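작업 노트, 제본실
2018년 2월 22일
쓴 사람: Milan Groen
같이 읽을 사람: Marilou Cabanatuan, 그리고 다음에 이 책을 만지는 분

먼저 지난번 기록에서 고칠 것이 있습니다. Treselbridge 장부의 등가죽을 제가 "양가죽"이라고 썼는데, Marilou 씨가 확대경으로 다시 보고 송아지 가죽이라고 했습니다. 저도 오늘 다시 보았고 Marilou 씨의 말이 맞습니다. 모공의 간격이 좁고 고르게 있습니다. 상태 기록지는 이미 고쳤지만 봉투에 붙인 쪽지는 아직 그대로입니다. 누가 먼저 보면 고쳐 주십시오.

책의 상태를 짧게 다시 적습니다. 낱장은 모두 393장입니다. 손으로 쓴 장부이고 잉크는 대부분 갈색으로 변했습니다. 앞표지는 떨어져 있고 뒤표지는 실 한 줄로 겨우 붙어 있습니다. 등에는 예전에 누가 두꺼운 동물성 아교를 발랐습니다. 이 아교가 지금은 유리처럼 굳어서, 책을 펼치면 등이 휘지 않고 종이가 먼저 꺾입니다. 안쪽 여백에 생긴 꺾인 자국은 거의 다 이 아교 때문이라고 저는 생각합니다.

오늘 한 일

오전에는 등의 아교를 제거하는 일을 계속했습니다. 메틸셀룰로스를 되게 개어서 등에 펴 바르고, 위에 폴리에스터 필름을 덮고, 기다린 다음에 뼈 주걱으로 밀어냅니다. 지난번에는 너무 빨리 걷어서 아교가 조각으로 깨졌고, 그때 접장의 접힌 부분이 조금 뜯겼습니다. 오늘은 더 오래 기다렸습니다. 아교가 묵은 젤리처럼 되었을 때 밀면 한 덩어리로 따라옵니다. 이 느낌을 말로 쓰는 것이 어렵습니다. 주걱 끝으로 눌러서 자국이 남으면 된 것이고, 자국이 천천히 돌아오면 아직 조금 이릅니다.

한 번에 전체 등을 다 바르지 않고 한 칸씩, 즉 노끈과 노끈 사이만 바르는 방법이 저에게는 맞습니다. Marilou 씨는 두 칸씩 합니다. 손이 빠른 사람은 그렇게 해도 좋겠지만 저는 둘째 칸에 갈 때 이미 습기가 종이 안으로 들어가는 것이 걱정됩니다. 잉크가 등 가까이까지 쓰여 있는 접장이 있기 때문에 특별히 조심해야 합니다. 잉크 번짐 시험은 지난번에 했고 대부분은 괜찮았으나, 빨간 줄을 그은 잉크는 물에 바로 움직입니다. 빨간 줄이 있는 장에는 물기 있는 것을 절대로 가까이 두지 마십시오.

아교를 걷어 낸 자리에서 인쇄된 종이 조각이 나왔습니다. 등을 보강하려고 옛 제본공이 붙인 폐지입니다. 글자는 뒤집혀 있고 몇 단어만 보입니다. 무슨 물건의 가격표인 것 같습니다만 제가 그 시대의 글자체를 잘 읽지 못합니다. 조각은 뗀 순서대로 중성지 봉투에 넣고 몇째 칸에서 나왔는지 연필로 썼습니다. 버리지 않습니다. 작은 것도 버리지 않습니다. 저는 견습 시절에 이런 것을 한 번 버린 적이 있고 지금도 가끔 생각납니다.

풀에 대하여

오후에는 밀 전분 풀을 새로 쑤었습니다. 지난주의 풀은 냄새가 조금 시어져서 버렸습니다. 이번에는 Flernach에서 온 전분을 처음으로 썼습니다. 봉지를 열었을 때 가루가 전의 것보다 더 희고 고왔습니다. 물에 담가 두었을 때 가라앉는 속도는 비슷했습니다.

끓이는 동안 관찰한 것입니다. 처음에는 우유 같다가 갑자기 무거워지는 순간이 있는데, Flernach 전분은 이 순간이 더 늦게 옵니다. 저는 불이 약한가 하고 불을 올렸고, 그것이 잘못이었습니다. 바닥이 조금 눌었습니다. 눌은 부분은 섞지 않고 위쪽만 떠냈습니다. 다음에는 불을 그대로 두고 더 기다리는 것이 좋겠습니다. 젓는 것은 나무 주걱으로 계속 같은 방향으로 했는데, 방향이 정말 중요한지는 모릅니다. 저의 선생님이 그렇게 하셔서 저도 그렇게 합니다.

식힌 다음에 말총 체로 두 번 걸렀습니다. 첫 번째에는 덩어리가 꽤 남았고 두 번째에는 거의 남지 않았습니다. 붓으로 풀어 보면 윤기가 있고, 손가락 사이에서 짧게 끊어집니다. 전의 전분은 조금 더 길게 늘어났습니다. 얇은 화지를 붙일 때는 짧게 끊어지는 풀이 더 다루기 쉬울지도 모르겠습니다. 한지에는 아직 시험하지 않았습니다.

시험편을 7개 만들었습니다. 같은 종이에 같은 방향으로 풀을 바르고, 물의 비율만 조금씩 다르게 했습니다. 가장 묽은 것은 마르면서 가장자리가 들렸습니다. 가장 된 것은 잘 붙었으나 만져 보면 빳빳하고, 빛에 비추면 붓 자국이 보입니다. 가운데 것들은 아직 압지 사이에 있으니 내일 보고 쓰겠습니다. 시험편 뒤에 연필로 번호를 썼습니다. 번호가 없는 것은 제가 연습한 것이니 결과로 보지 말아 주십시오.

습도

작업실의 상대습도는 오전에 47퍼센트였습니다. 오후에 풀을 쑨 다음에는 조금 올랐는데 제가 숫자를 적는 것을 잊었습니다. 미안합니다. 난방이 켜지면 창가 쪽 책상이 먼저 마르고, 거기에 둔 종이는 한 시간도 안 되어 끝이 말립니다. 그래서 낱장을 펴는 일은 안쪽 책상에서 하기로 합시다. 창가는 빛이 좋아서 저도 자꾸 거기로 가게 됩니다만, 종이에게는 좋지 않습니다.

습도계 둘의 값이 서로 다르다는 문제는 아직 해결되지 않았습니다. 저는 문 옆의 것을 믿고, Marilou 씨는 선반 위의 것을 믿습니다. 소금물로 맞추어 보는 방법이 있다고 읽었으므로 시간이 있을 때 해 보겠습니다. 그때까지는 기록할 때 어느 습도계인지 꼭 같이 써 주십시오.

찢어진 곳의 수리

접장 가장자리의 찢어짐은 가장 얇은 화지로 시작했습니다. 물붓으로 선을 긋고 손으로 뜯어서 섬유가 나오게 합니다. 칼로 자르면 나중에 그 선에서 다시 꺾이기 때문에 칼은 쓰지 않습니다. 색은 원래 종이보다 조금 밝습니다. 저는 이 정도의 차이는 있는 것이 좋다고 배웠습니다. 수리한 곳은 가까이에서 보면 알 수 있어야 하고, 멀리에서는 눈에 걸리지 않아야 한다고 합니다. 그러나 앞부분의 몇 장은 전시에 나갈 가능성이 있어서, Marilou 씨는 화지를 차로 조금 물들이면 어떠냐고 물었습니다. 차의 산성이 걱정되어서 저는 반대합니다. 아크릴 물감을 아주 묽게 해서 물들인 종이가 서랍에 남아 있으니 먼저 그것을 맞추어 봅시다.

한 가지 실수를 적습니다. 접장 하나에서 찢어진 곳의 위아래를 바꾸어 붙일 뻔했습니다. 찢어진 종이는 비스듬하게 찢어져서 위에 오는 면과 아래에 오는 면이 있습니다. 풀을 바르기 전에 마른 상태로 꼭 한 번 맞추어 보아야 합니다. 급할 때 이것을 빼먹습니다. 오늘은 마지막에 알아차려서 풀이 스며들기 전에 떼었고, 자국은 남지 않은 것 같습니다. 내일 비스듬한 빛으로 다시 확인하겠습니다.

귀퉁이가 없어진 장은 아직 손대지 않았습니다. 메울 종이를 정하지 못했습니다. Batus 종이가 두께는 맞지만 발의 줄 간격이 넓고, 서랍 맨 아래의 오래된 종이는 줄은 비슷한데 너무 얇습니다. 얇은 것을 두 겹으로 붙이는 방법도 생각합니다만, 두 겹이면 접힐 때 움직임이 달라질 것 같아서 자신이 없습니다. 의견이 있으면 이 아래 여백에 써 주십시오.

바느질에 대한 생각

다시 꿰매는 것은 빨라도 March에, 즉 3월에 시작할 수 있을 것 같습니다. 원래의 노끈은 썩어서 쓸 수 없습니다. 실구멍은 대부분 살아 있으니 같은 구멍을 씁니다. 새 구멍은 뚫지 않습니다. 실은 아마실, 밀랍은 가볍게만 먹입니다. 밀랍이 많으면 실이 종이를 찢지는 않지만 풀이 붙지 않습니다.

실의 굵기를 정하는 것이 제일 어렵습니다. 이 책은 접장이 많아서 실이 굵으면 등이 너무 부풀고, 가늘면 둥글리기를 할 때 모양이 나지 않습니다. 중간 굵기로 접장 몇 개만 먼저 꿰매어 부푸는 정도를 재고, 그 값으로 전체를 짐작하려고 합니다. 이 시험은 원본으로 하지 않고 비슷한 두께의 새 종이로 합니다. 종이는 Pascual 씨네 가게에서 남은 것을 받을 수 있다고 들었는데, 제가 아직 전화하지 않았습니다.

표지 판은 원래 것을 다시 쓰고 싶습니다. 모서리가 풀어져서 층이 갈라졌지만 풀을 안으로 밀어 넣고 눌러 두면 단단해질 것입니다. 뒤판의 벌레 구멍은 오래된 것이고, 흰 종이 위에 올려 두었을 때 가루가 새로 떨어지지 않았습니다.

도구에 대한 부탁

뼈 주걱은 쓴 다음에 물에 담가 두지 마십시오. 오늘 아침에 제 것이 컵 안에 있었고 끝이 조금 일어났습니다. 고운 사포로 갈아서 다시 쓸 수 있지만 모양이 조금 달라졌습니다. 풀 붓은 찬물로만 씻고, 털을 모아서 걸어 둡니다. 납작한 양털 붓 하나에서 털이 계속 빠집니다. 그것은 책에 쓰지 말고 필름에 바를 때만 씁시다.

압지가 많이 줄었습니다. 한 번 쓴 것도 풀이 묻지 않았으면 말려서 다시 쓸 수 있으니 쓰레기로 보내지 말아 주십시오. 폴리에스터 부직포도 마찬가지입니다. 헹구고 펴서 널면 됩니다.

내일 할 것

등의 남은 칸에서 아교 제거를 계속함.
시험편을 꺼내서 보고, 떼어 보고, 결과를 여기에 씀.
위아래를 바꿀 뻔한 그 장을 비스듬한 빛에서 확인함.
빨간 줄이 있는 접장은 따로 싸서 마른 선반으로 옮김.
Flernach에 전분의 입자에 대하여 편지로 물어봄. 제가 쓴 편지는 Marilou 씨가 한 번 읽어 주시면 고맙겠습니다.
종이 일로 전화함.

추가. 저녁에 무게 판을 내리다가 압착기의 손잡이가 뻑뻑한 것을 알았습니다. 기름을 한 방울 넣으니 나아졌습니다만 기름이 아래로 흐르지 않는지 내일 아침에 압지를 대어 보고 나서 쓰십시오. 확인한 사람은 이 줄 옆에 이름을 써 주십시오.

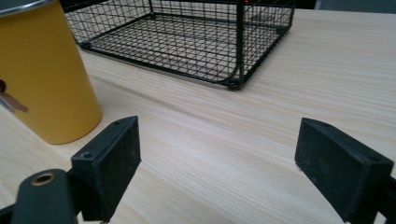 밝은색 나무 탁자, 노란 원통형 통과 그 뒤의 검은 철사망 바구니.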